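Simulated rack servicing

Simulated rack servicing is a way of teaching a robot arm to work on server equipment without letting it anywhere near a real server. You build a fake machine room on a computer, put a fake arm in it, and let the thing practice until it gets decent. I've spent a good while with the Kubo version of this, so most of what I know (and most of my complaints!) come from there.

What the task looks like

The basic job is reaching. The arm stands on a post beside a table, there's a small open rack on the table, and the robot has to bring its fingers up to a black unit in that rack without banging into the panels underneath. It sounds easy, and it took us from April well into the summer to get it right. The unit has colored buttons on its face, which makes it a handy target for the vision side, and the tall server racks along the wall give the software plenty of dark, blinky clutter to ignore. 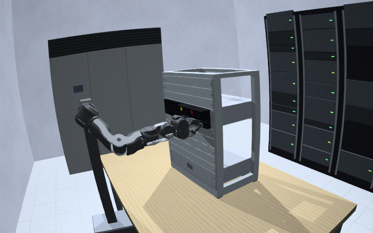 How the training works

People usually start with demonstrations. Somebody steers the simulated arm by hand, the computer records every joint angle, and a learning program tries to copy the motion. The Kubo set has 693 of these recordings, and I'd guess a third of them are a little clumsy. I like that they were left in — a robot that has only ever seen perfect reaches gets lost the moment it drifts off course.

After copying comes the shuffling, which the textbooks call domain randomization. You move the table a bit, turn the rack, change the lighting, nudge the starting pose of the arm, and run it all again. Shadows turned out to be a bigger headache than any of us expected. Our early version did fine in flat light and then fell apart when a strong shadow landed on the tabletop.

Contact

Getting close is one thing and touching is another. Once the fingers meet the front of the unit, small errors in the simulated friction start to matter a lot, and the arm can slide, push too hard or just sit there trembling. 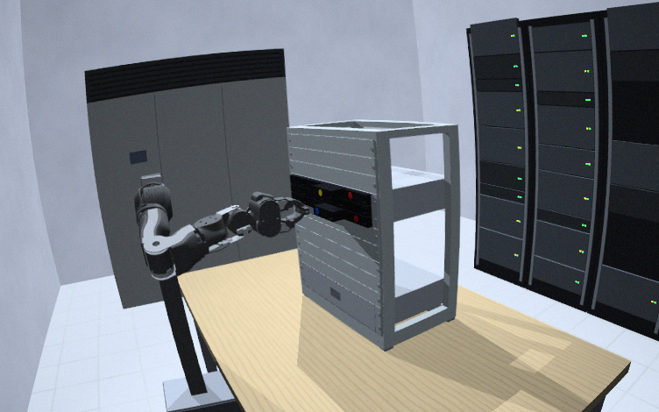
The Latness group handles this by slowing the arm way down for the last 45 millimeters, and I've copied them ever since. It makes each run longer, but I'll take that trade — fast and wrong gets old quickly.

Results

In the Kubo trials, the trained program was run 2,950 times and finished the reach and touch in 1,806 of them. That's a bit over 61 percent. Most of the misses came with the rack turned far to one side, and I still don't have a good fix for those.

See also: Stondden benchmark, Fitville gripper model, learning from demonstration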